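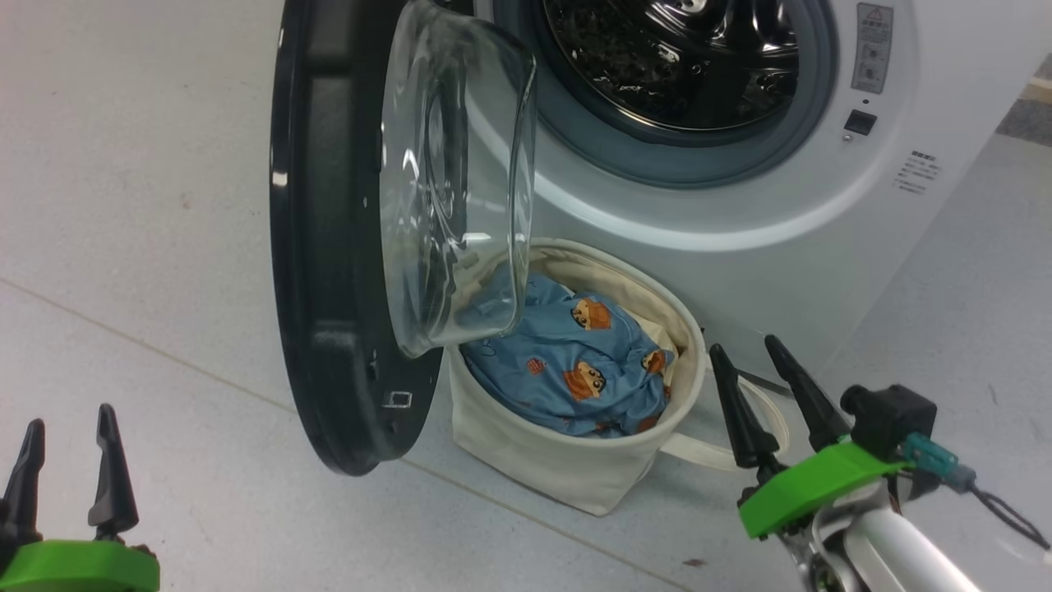

Residents of Nalten have written to say that the water in their district leaves a white crust on everything it touches, and one of them asks why a town with a river at each end should have water of this kind at all. The question was put to the Uvden Water Office in February and deserves a full reply.

Nalten does not drink from its rivers. The supply is drawn from boreholes in the chalk north of Skondach, where rain has passed slowly through the rock and taken up calcium on its way. The water is clear and safe, and it is hard. Households on the Uvden side receive a softer supply from the upland reservoir, and for this reason two families living on opposite banks may have quite different experiences of the same kettle.

## What hardness does in the home

When hard water is heated, part of the calcium leaves it and settles as scale. Soap also behaves differently. It joins with the minerals to form a grey scum, and more of it is needed before a lather appears. Most washing powders print separate doses for soft, medium and hard water on the packet, yet many households use the same scoop wherever they live.

Towels suffer most. Minerals and leftover powder stay in the loops of the cloth and make it stiff. A measured dose and a drum that is not overfilled will help. White vinegar, often recommended, may harm rubber parts if used frequently, and the maker's instructions should be consulted first.

## The proposed works

The Office has considered a softening plant at Skondach, which would take 14 months to build. A smaller scheme would blend reservoir water into the Nalten main through the pumping station at Đào Bridge. Blending would lower hardness without removing it.

Samples have been taken from 100 kitchen taps on both banks, and the results will be placed in the public library. Written comments on either scheme may be left at the library desk until 2 p.m. on any day it is open.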